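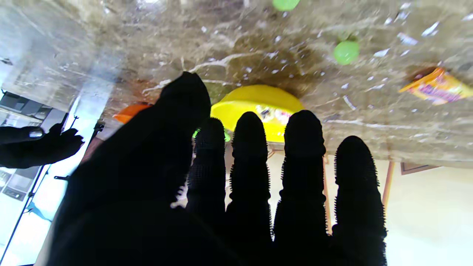

Progress report, second period: grasp planning and control software
By Ivar Dahlgren, for the Pleline programme office
February

Work in this period covered three packages: the wrist-view perception module, the Bolum grasp planner and the logging tools. The first two are on schedule. The third is behind, and the reasons are set out below.

Perception

The wrist cameras are mounted in different orientations on the left and right arms, and one of them delivers its picture upside down. Until now each program that used the pictures did its own rotation, and two of them did it differently. We have moved the rotation into the camera driver's calibration file. The raw recording is kept as it comes off the sensor, and everything downstream asks for the corrected version. This removed a fault in which the planner would lift the hand when it meant to lower it.

The hand itself takes up a large part of the wrist view. The perception module now masks it out using the joint readings and a simple model of the fingers. The mask works well on the palm and thumb. It is less good on the fingers, where the small raised nubs on the surface give a ragged outline and the mask leaves a fringe of dark pixels. The planner sometimes took this fringe for a thin object standing next to the target. We have widened the mask slightly, at the cost of losing sight of anything very close to the fingertips.

Glossy tabletops remain the main source of false detections. On the marble-patterned surface the small reflections are picked up as objects when the detection threshold is set low enough to find round items the size of a grape. We now require a detection to stay in the same place on the table while the camera moves. Reflections shift and are dropped. The check adds 200 milliseconds before the first plan, and we consider that acceptable.

Shiny wrappers are not solved. Foil changes its appearance with every small movement of the wrist, and a wrapped item inside a bowl is often merged with the bowl. This work carries over into the next period.

Planning and control

Bolum now plans for both hands together. Previously the two arms were planned one after the other and the second simply waited. The new version reserves space over the table for each hand and releases it as the hand moves away. Typical planning time has gone from 700 milliseconds to 26 for simple reaches, mostly by reusing earlier paths. Reaches into a bowl still need a full search and gain very little.

The finger controller runs as a separate process from the arm controller. If the planner stops responding, the fingers hold their last position and the arm comes to a stop. We tested this by killing the planner during a reach, and the behaviour was correct on both sides.

Logging tools

The Amundsen log viewer was due at the end of this period and will be late. It opens recordings and plays back the camera and joint data together, but it loses sync on recordings longer than 20 minutes. The cause is a clock difference between the two arm computers. A fix is written but has not been reviewed. Until it is in, we are splitting long recordings by hand.

Spending and requests

Spending is within the agreed budget. We ask to move the unused travel allowance to computing, to cover repeated planner tests on recorded data. The Zetosness site has asked for an early copy of Bolum, and we would like approval to send it without the two-handed part.

Next period

Foil and wrapper detection comes first, then the Amundsen release. We also intend to write up the calibration file format, which at present is explained only in code comments.

Comments

M.T.: Does the movement check still work if the table gets knocked?
Ivar Dahlgren: No. It drops real objects as well for a moment and then finds them again. I will add it to the known faults list.

Programme office: Travel transfer noted. Please send the amount on the usual form.

K.: We had the same clock problem on the older arms. Will forward our notes.

Contact: Pleline programme office | Copyright Pleline | Back to top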